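January, bench notes, teleop on the tiled floor

Started 8:40. Carrying on with the floor-level task: pick up a small item from the tiles, lift, carry to the tub, release inside, come back to the start pose. Same leader arm and pedal as before. I did the first block, Yung-ching Hsueh did the second, and I went back on after lunch.

Running total before today was 1,375 demos on the Jamix set. That number still includes the ones from the old mount and I want those split out before anybody trains on it again. The mount was turned by a few degrees and the wrist view doesn't line up.

Changes since last entry:

Swapped the follower's wrist cable. The old one was catching on full extension toward the tub.

Pedal now has to be held for half a second to mark the end of an episode. We were ending them by accident.

Start pose lowered so the fingertips begin close to the floor, closed. Yung-ching wanted this and I was against it, but the approach is shorter and the operator can line up on the grout before moving.

Gripper offset rechecked against the tile. Still reads 2 mm low on the follower compared with the leader. I put the correction in the config and left the mechanical stop alone.

Wrist camera exposure is locked now. On auto it kept shifting whenever the arm passed from the floor to the white wall, and the grout lines would bloom for a few frames.

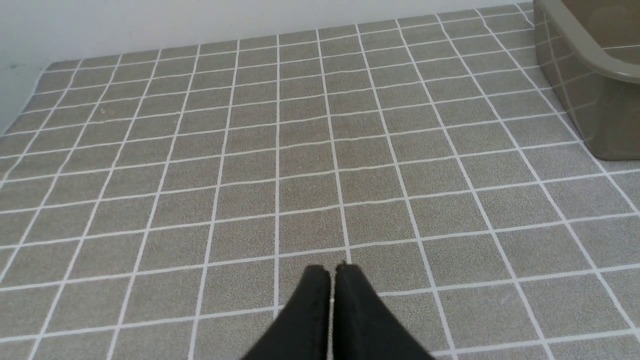 Wrist view, fingers closed and low over the tile. Tub at upper right.

The grout turns out to be a useful reference for the operator. With the vertical line running down the gap between the fingers I know I'm square to the grid without looking at the joint readout. I've written this into the operator sheet as the first step: close, come down, put the line in the gap, then press the pedal.

Morning block, me: 70 attempts. Most of the bad ones were in the first half hour while I got used to the lower start. Two kinds of failure. One is touching down too hard on the approach and tripping the force limit. The other is coming up to the rim of the tub too low, so the forearm has to back off and go again. The rim is a wide lip and from the wrist camera it's hard to judge how far it sticks out. I ended up going higher than I thought I needed to and then dropping straight down.

Question for the two of us: do we keep the back-off-and-retry episodes? They do finish. My feeling is keep them but tag them, and train once with and once without. Yung-ching would drop them. Left it open for now, tagged "retry" in the log.

Second block, Yung-ching: smoother on the carry, slower on the grasp. Yung-ching opens the fingers early, well above the item, and I open them late. You can see it plainly in the gripper trace. I don't think either is wrong, but if we mix them evenly the policy may hesitate in the middle. Agreed to open at one hand's height for everything from here on. Neither of us remembered every time.

Tried hand guiding for a short stretch too, arm in gravity comp, pushing it around by the forearm. Fine for the lift. Poor near the floor, where the arm sags a little when I let up and the fingertips drag. My hand also got into the overhead view. Not using those, moved to the scratch folder.

Day total 246 recorded, 33 thrown out on first review. Reasons are in the log. One batch had the overhead clock behind the wrist clock again. Restarting the recorder fixed it, same as last time, so the cause is still unknown.

Quick replay check in the afternoon: took three good episodes and played the joint commands back open loop. Two ended over the tub. The third drifted left and I stopped it before the rim. I suspect the base clamp, which had a quarter turn of slack in it when I checked. Tightened and marked with paint pen.

To do:

Split the old-mount demos out of the Jamix set.
Second set of tape marks for the tub position, the first set is lifting.
Vary the item start position. We are both favoring the tile straight ahead of the fingers.
Write to Lellon about a spare pedal.
Clock check at recorder start, refuse to record if it's off.

Leader arm elbow is getting stiff by the end of a session. Grease it before the next one.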